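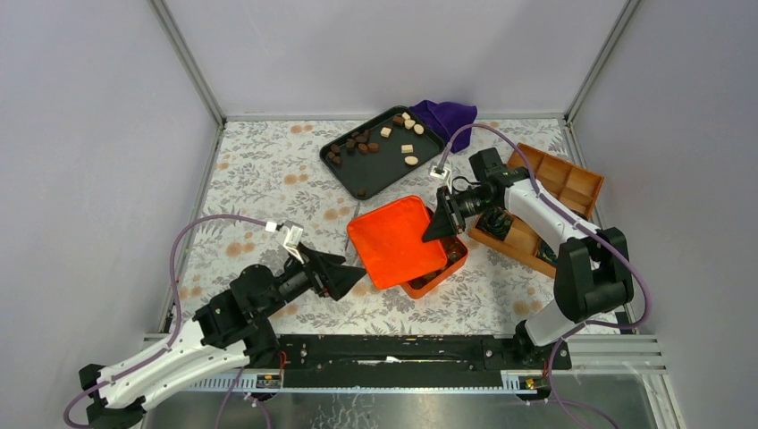 4. How the hosting votes were won

Bids to stage a tournament are usually studied after the event, when the stadiums have been built and the losing side has explained that it never much wanted them. We looked instead at the paperwork that came first. The regional handball federation keeps its bid files from the Jarwood and Forley rounds, and we read all 1049 pages, including a lengthy appendix on car parking.

4.1 What bidders promised

Both rounds asked for the same things: halls, beds, transport and a guarantee against loss. Forley offered three halls, one of which had yet to acquire a roof. Jarwood offered two, both roofed, and 500 hotel beds within walking distance, though the file does not say who was to do the walking. Torngate entered the second round only, with a short bid that dwelt on the warmth of its public.

We coded every promise as firm, conditional or decorative. A firm promise named a sum or a date. A conditional one depended on somebody else's money, most often the town council's. Everything else was decorative, and this group came to 145 entries, more than the other two put together. "Legacy" appears in most of them and is defined in none.

4.2 What delegates said they wanted

Delegates filled in a score sheet before each vote. Cost carried the most marks and travel the next most. On these sheets Jarwood led both rounds comfortably. It lost both votes.

The gap is less odd than it looks. Sheets were signed and votes were secret, so a delegate could be prudent on paper and generous in the booth. Doležal, the firm hired to check the sums, noted in its report of 2002-03-27 that the scores had been "completed with care" and made no further comment on their use.

4.3 Joint bids

In December the federation allowed neighbouring towns to bid together. The stated aim was to share costs. In the one joint file we have, Forley and Torngate each budgeted for a full opening ceremony, and spending rose by 70 per cent over Forley's earlier figure. The bid passed easily — a shared bid brings two sets of friends to the vote, and only one bill to the federation.

Figure 4. Work surface with tray.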